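How do we know how far away a star is?
For curious kids, ages 8 to 11
By Krystyna Szewczyk

Okay so. Stars. Really far away. You knew that. But HOW far, and who measured it, and with what? Not a tape measure.

Let's go fast, there's a lot.

Try this first

Hold up your thumb. Arm straight out. Close your left eye and look at your thumb. Now switch, close the right one. Switch again. Your thumb jumps! Left, right, left, right.

Your thumb didn't move. Your looking spot did. Each eye sits in a slightly different place, so each eye lines your thumb up with a different bit of the wall.

Now bring your thumb close to your nose and do it again. Bigger jump. Way bigger.

So: close things jump a lot. Far things jump a little. That jump has a name, parallax. Say it PAIR-uh-lacks. It's the whole trick. Everything else in this page is just doing the thumb thing with bigger stuff.

But stars don't jump when I blink

Right. Too far. Your eyes are only a couple of inches apart, and a star is trillions of miles off. The jump is there in theory but so tiny you'd never ever see it.

What you need is eyes that are farther apart. Much farther. Like, one eye in New York and one in Japan? Still not enough for stars. (It works pretty well for the Moon, though. People on different sides of Earth see the Moon in slightly different places against the stars.)

So how do you get your eyes farther apart than the whole Earth?

You wait.

Earth is moving. It goes all the way around the Sun in one year. In December we are on one side of the Sun. In June we're way over on the other side. Those two spots are 186 million miles apart! So astronomers take a picture of the star in December, then wait six months, then take another one. Left eye, right eye. Slow blink.

If the star is fairly near, it will have shifted a teeny bit compared to the stars way behind it. Measure the shift, do some triangle math, and out comes the distance.

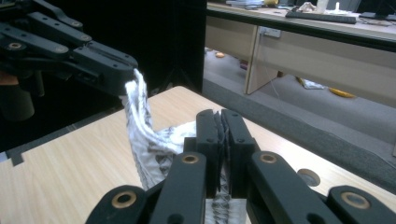

The triangle math is not that scary. Draw a skinny triangle. Short side at the bottom, that's the distance from Earth to the Sun. We know that one, 93 million miles. The long sides go up and up and up to the star. If you know the bottom side and you know how pointy the top is, you can work out how long the long sides are. Only one triangle fits. Super pointy top = very far star.

How pointy is pointy?

Very. Take a circle, cut it into 360 slices. Each slice is one degree. Cut one degree into 60 pieces, those are called arcminutes. Cut one of those into 60 again, and you get arcseconds. There are 3,600 arcseconds in one degree. The closest star next to our Sun, Proxima Centauri, has a parallax of less than one arcsecond. And that's the CLOSE one.

A quarter seen from three miles away is about an arcsecond wide. Good luck.

That is why it took people so long. The ancient Greeks knew the idea already and looked for the shift, and saw nothing. Some of them said well then, Earth must be standing still. Good thinking really, wrong answer. The stars were just much farther away than anyone wanted to believe. Nobody measured one properly until the 1830s, with good telescopes and a whole lot of patience.

Telescopes in space do it better

Air wobbles. It's why stars twinkle, which is pretty but annoying if you're measuring. So space agencies sent up telescopes to do the job from above the air. One called Hipparcos went first, in 1989. Then came Gaia, in 2013, which measured more than a billion stars. Billion with a B. It turned slowly around and around and looked at the same stars over and over for years.

What about light-years

Miles get silly out there. Too many zeros. So we use light-years. A light-year sounds like a time but it is a distance, how far light goes in one year. That's almost six trillion miles. Proxima is a bit over four light-years away, so the light you'd see from it tonight (with a telescope, it's dim) left over four years ago. How old were you then?

Does it work for everything

No. Far enough out, even Gaia can't see teh jump. For galaxies you need other tricks, like stars that blink on a schedule and tell you how bright they really are. Different page, I'll write it soon.

Do it yourself

You need: two popsicle sticks, tape, a long hallway or a yard, a friend.

Tape one stick so it stands up on a box. That's your star. Put the box five big steps away. Stand still, look at it, and remember what it lines up with on the far wall or fence. Take one big step sideways. Look again. What does it line up with now?

Move the box farther. Ten steps. Same sideways step. Smaller shift? Should be.

The other stick is for pointing. Hold it out and aim it at the star from both spots, your friend can draw the two lines on paper. There's your triangle.

Questions kids sent in

Haruto wanted to know if the Sun has a parallax. Yep, but it's so bright you can't see any stars behind it, so people had to be sneaky and use Venus. And never look at the Sun, not even for science.

Alžběta asked what happens if the star is moving too. Great one. They all are! So astronomers keep looking for several years. The parallax wiggle repeats every year, back and forth, and the star's own motion just keeps going one way. Then you can pull the two apart.

Kanokwan asked which star is the farthest you can see with no telescope. People argue about it, there are a few in the running, and they are thousands of light-years off. Some 3,000 at least for the good candidates.

More questions, send them. I read all of them, just slow. Next one is on blinking stars.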